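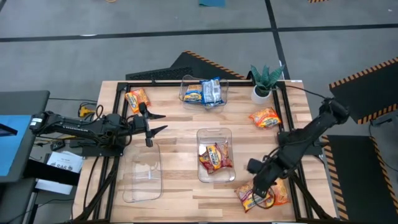
Questions about renting a room at Bikholm

How do I book a room?
Write to the front desk or come by in person. Please tell us the day, the hours, and how many people will come. Jennylyn Estrella answers the messages, usually on the same afternoon. The booking is valid when you have received her confirmation, so please wait for it before you invite your guests.

What is the shortest time I can rent?
The shortest time is 60 minutes. After this you can add time in steps of 30 minutes. Setting up and cleaning are part of your rented time.

Which rooms are there?
We have two. Soriano is on the ground floor and is good for courses and club meetings. Forbridge is the smaller room upstairs, for up to 9 persons. There is no elevator to Forbridge, so please choose Soriano if someone in your group cannot use the stairs.

Can I eat and drink inside?
Yes, in both rooms. Cold food and snacks are fine. For hot food, please ask first. Candles and portable stoves are not allowed.
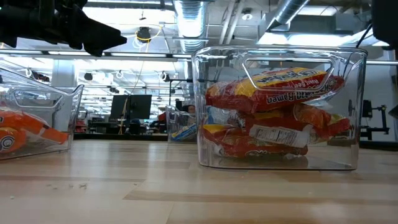

Is it possible to cancel?
You can cancel without cost until noon of the day before. If you cancel later, we must ask for half of the price. When you only want to move the booking to another date, this is free one time.

How do I get in during the evening?
The street door is locked at 6 p.m. You will find a door code in your confirmation. It works only for the hours you booked, and it should not be given to persons outside of your group.

Where can I park?
Bicycles can stand in the yard. For cars we have no own places, but the Fotari garage on the next corner is open until midnight. We cannot pay for the ticket.

I forgot something. What now?
Please call extension 413 and ask for Dexter Pangilinan. He keeps found things until the end of the following month. What is left in November stays a little longer, until we open again after the winter break.

Can I get an invoice for my company?
Yes. Send us the full company name and the address together with your booking. Changing an invoice afterward is possible, but it takes more time.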